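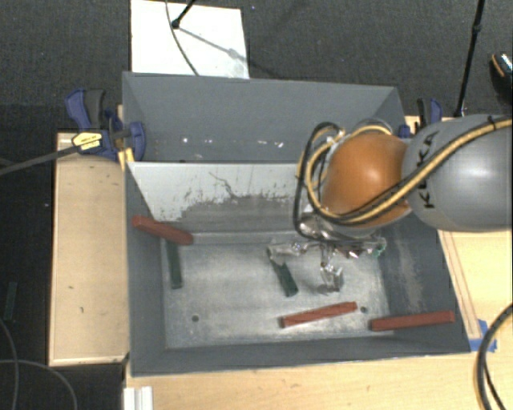
After the November stoppage: an interview with Leonora Layug

Rillham Automation Laboratory
28/02/2024

When the bin-picking cell at Rillham stopped without warning last November, the first report blamed the gripper. Leonora Layug, who leads the laboratory's safety group, asked for the cell to stay locked until the records had been read in full.

"The arm had gone down for a block lying close to the wall of the bin, and it kept pressing after contact," she said. "The force limit should have ended the movement at once. It did not, and the controller shut down on a joint fault instead."

The trial was on its 349th pick. According to Ms Layug, the limit had been raised during set-up work 14 days earlier and never put back. The change was missing from the log.

"I do not regard that as one person's mistake. Our procedure allowed a safety value to be altered by anyone with the teaching password, and it asked for no second signature."

No one was hurt. Uriel Escobedo, the technician on duty, was outside the marked area when the arm stopped, and he pressed the emergency stop before going closer. Ms Layug was less satisfied with what followed. The cell was restarted twice that afternoon in an attempt to repeat the fault.

"That should not have happened. A machine that has failed to obey a limit is out of service until we know why."

Limits are now checked against a signed sheet at the start of each shift, and changes must be approved by Ms Layug or her deputy, Cirilo Ibarra. Clamps holding the bin are inspected at the same time.

Asked whether the work with coloured blocks would continue, she said that it would, at reduced speed. A review of the cabling is due next.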